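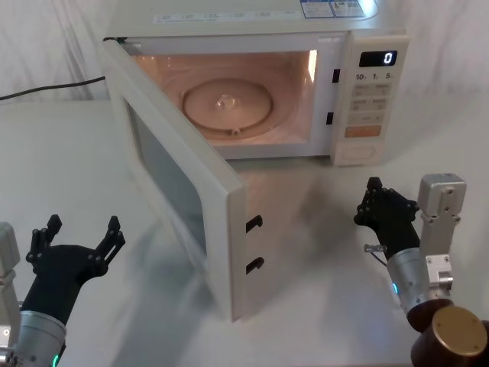

I eat twice when I get in, once standing up and once properly, and I only ever wrote down the second one. The remark was pencilled on the inside cover of a diary returned from Hedstead, and it describes a difficulty that runs through the whole of the material in this section. A good deal of what people eat after a night shift is not thought of as a meal, and so it tends to go missing when people are asked to record their meals.

4. Eating after the night shift

4.1 The diaries

The diaries were kept by 50 households in Uvside, Varnden and Hedstead, each with at least one adult working nights. They ran for six weeks. Every page had a space for the time of getting home, the time of the first thing eaten, what it was, where it was eaten and who else was in the room. A blank half page was left at the bottom for anything else. Most people used the blank half page more than we had expected, and some gave up on the printed spaces altogether by the second week and wrote only in the blank part. We have kept these diaries in the analysis and coded them by hand.

Uvside differs from the other two places in one way that matters here. Its main employer runs a shift that ends before the first bus, and those without a car or a lift wait in the works canteen until the bus comes. The canteen is open at that hour but sells only drinks and toast. Several Uvside diaries treat the toast as the end of the working day and the food at home as the start of something else. In Varnden, where the bus meets the shift, the first food is nearly always eaten at home.

4.2 What is eaten first

The first thing eaten is usually small and usually needs no cooking. Bread, cereal, cold meat, biscuits and fruit appear again and again. Reasons are seldom given. Where they are, tiredness comes up less often than noise. People do not want to wake a partner or a child, and the diaries are full of small remarks about doors, taps, pans and the extractor fan. One household had stopped using the grill before seven in the morning after a neighbour complained through the wall. Another kept a loaf and a knife in the front room so that nobody needed to go into the kitchen, which lay under a bedroom.

Reheated food takes up much of what is left. It is nearly always the evening meal that the rest of the household had the night before, put on a plate and covered. In diary after diary this plate is called by the name of the person it is for and never by the name of the dish. It is 'Dad's' or 'mine' or 'hers'. What was on it often has to be worked out from the previous page. We found this awkward when coding and useful afterwards, as it shows how far the plate belongs to the evening before. The worker is eating with the family, some hours late.
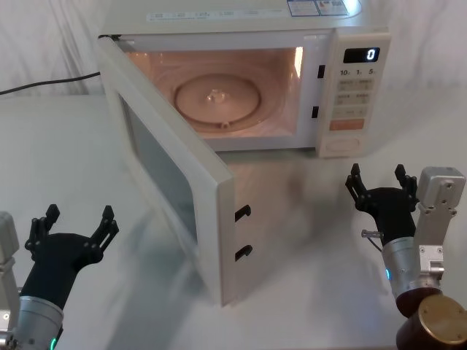
INNES

Figure 6. Microwave oven with the door open, turntable plate in place. The earlier view is of the same kind.

The microwave oven appears in the diaries chiefly as a source of noise. The heating itself is rarely mentioned. What is mentioned is the signal at the end, and the habit of standing by the door so as to open it a second or two before the time runs out. This habit was recorded in all three places and seems to have been arrived at separately in each household. It was never described as a skill, but in two homes it was taught to a teenager who had started early shifts at weekends.

4.3 The second meal

The second meal is the one that people are ready to call a meal. In Varnden and Hedstead it falls in the middle of the afternoon, after sleep, and is eaten sitting down. It is called breakfast by some and dinner by others, and in a few diaries the word changes from week to week in the same handwriting. The food changes less than the word does. Eggs, potatoes and tinned fish are common. Those who live alone tend to cook more at this point in the day than those who live with others, who hold back so as to be hungry again when the household sits down in the evening.

This holding back is worth a comment. Earlier work on shift eating has mostly treated the evening meal as something the night worker misses. The diaries give a more mixed picture. Many night workers are at the table in the evening before they leave, and eat with everyone else, but they eat a meal whose size and timing suit people who are about to rest. They complain of being too full to work or of being hungry again by midnight. One diary sets out a plain answer to this, which was to take half of the evening meal to work in a tub and leave the other half for the morning. The writer kept it up until the tub was lost.

Days off do not return people to ordinary mealtimes as quickly as employers' guidance assumes. A worker whose last night shift ended on a Tuesday would often still be eating at three in the afternoon at the end of the week. Where there were young children the change was quicker, though the diaries suggest it was also more tiring. Households without children drifted, and some made no attempt to change at all.

4.4 Limits of the material

The pencilled remark given at the start of this section should be kept in mind when the above is read. We asked for the first thing eaten, and it is likely that many people gave us the first thing they regarded as worth writing down. Food eaten standing, in a coat, or from a packet on the way upstairs is certainly under-recorded. We had hoped that the blank half page would catch some of it, and it did so in places, mostly in the early weeks.

The diaries were also filled in by whoever was willing. In some homes this was the worker and in others a partner, who could only write down what had been left in the sink. We have marked these pages in the coding and have not used them for the times of eating. They were kept for section 5, which deals with shopping, where the person who keeps the diary is more often the person who buys the food.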